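Jevuline – packing at the Tirmont room

17 Oct 2023

A small gallery from the packing side of Jevuline. We moved this work to the Tirmont room in August and still use plain white boxes and tissue. Select a picture for the larger version.
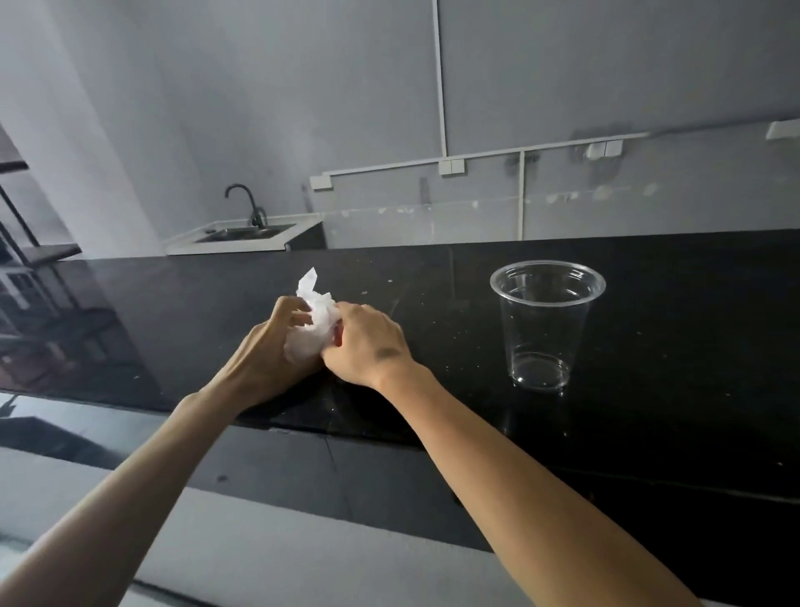 Tissue at the black counter, with a clear cup standing nearby.

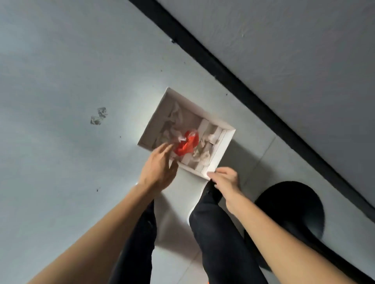

White box on the floor – tissue paper, a divided insert toward one end and something bright red in the middle.

More galleries: Oltmanns shelves (6 pictures), Ello labels (5 pictures)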